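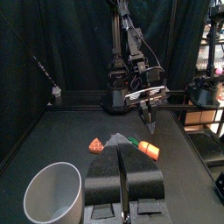
**Vol. 5, p. 185**

## Outdoor Clothing and Layering: what to wear when the hill disagrees

Notes by Hilde Koster for the evening group. Bring them with you, preferably not as a firelighter.

### Base layers

The layer against your skin has one job, moving sweat somewhere else. Merino does it slowly and smells civilised. Polyester does it quickly and by the second night will need its own tent. Cotton keeps everything it's given, and I include your favourite T-shirt, whatever colour it is and however many marathons it has finished.

Fit matters more than fibre. If you can pinch a handful at the small of the back, go down a size.

### Mid layers

Two thin ones beat one thick one on any walk with a climb in it. You'll take one off at the first gate, put it on again at the second, and complain both times. That is the system working.

Selma Leka carries a Ridau grid fleece and a light vest and has crossed the Romport tops in both. I own a down jacket that cost more than my first car and mostly wear it in the car park.

- Fleece: warm when damp, useless in wind
- Synthetic fill: bulky, forgiving, dull
- Down: lovely until it rains
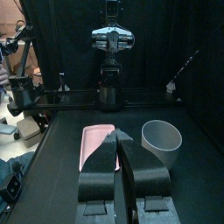

*Romport, October*

### Shells

Waterproof ratings are measured in a lab, where there are no pack straps. Expect the shoulders to go first. Wash the jacket with proper cleaner, reproof it when water stops beading, and stop blaming the manufacturer for three years of sunscreen and muesli bar.

The Sallinus shell we passed around last session has pit zips, which I recommend, and a hood with three adjusters, which I still can't work with gloves on. Try every hood on before you buy, with a beanie under it. Turn your head. If you're now looking at grey lining, put it back on the rack.

### Legs

Softshell trousers for most days, overtrousers in the pack. Full-length side zips let you get them on over boots without hopping into a bog. Van der Linden make a half-zip pair; see me afterwards about the bog.

### For next time

1. Weigh every layer you own and write it down.
2. Read the care labels, possibly for the first time.
3. Come dressed for five degrees and drizzle. We start outside at 7 pm, by the bike racks.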